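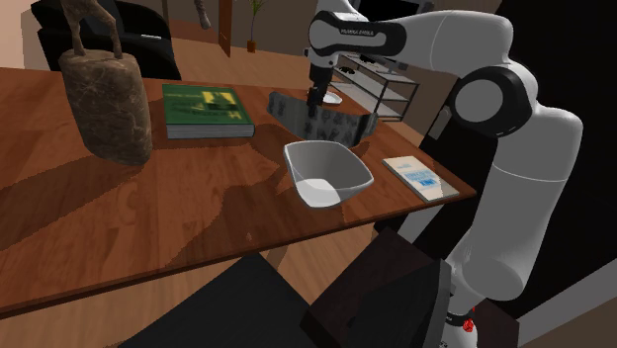

How to look after an oiled or polished wooden table

My aunt Marcelle Marty left me her dining table when she moved into the unit at Zultstead, along with a tin of wax, a bag of old singlets and a phone call that went for most of an evening. What follows is more or less that phone call, with the family gossip taken out and a few things I've learned the hard way put back in.

First, work out what finish you've got. Put a drop of water somewhere it won't be noticed (I use the spot under the fruit bowl) and leave it for a few minutes. If it sits up in a neat bead, you've probably got a varnish or a good coat of wax. If it soaks in and leaves a dark patch, the wood is thirsty and most likely oiled. Don't panic about the patch, it dries out.

For everyday cleaning, a soft cloth wrung out nearly dry is all you want, and then a dry one straight after. Go with the grain. I used to spray the kitchen cleaner on mine without a second thought, and it took me a whole winter to get the colour back, so please leave that in the cupboard!

Waxing is the nice part. Clear the table, wipe it down and let it dry overnight. Then:

1. Rub a small amount of wax into a folded cotton cloth. You want much less than you think.
2. Work it in with small circles, one section at a time, finishing along the grain.
3. Leave it for 2 hours with a window open.
4. Buff with a clean cloth until your hand slides across without dragging.

I do this every 6 months, usually in November before everyone descends on us for Christmas, and again when the heater first goes on. My neighbour Clotilde Rey does hers far more often and her table does look lovely, but then she enjoys it.

White rings from hot cups are usually only in the finish. Lay a dry tea towel over the mark and press with a warm iron, no steam, for 8 seconds, then lift and have a look. Repeat if it's fading. A dark ring has gone into the timber itself, and that means sanding, so test your patience on something smaller first.

As for cloths and runners, I love them, but take them off now and then and give them a shake. Crumbs underneath will scratch, and a cloth left in one place by a sunny window gives you a lighter table with a darker rectangle in the middle. Mine still has a faint one from Marcelle's Sunday-best lace, and I've grown rather fond of it.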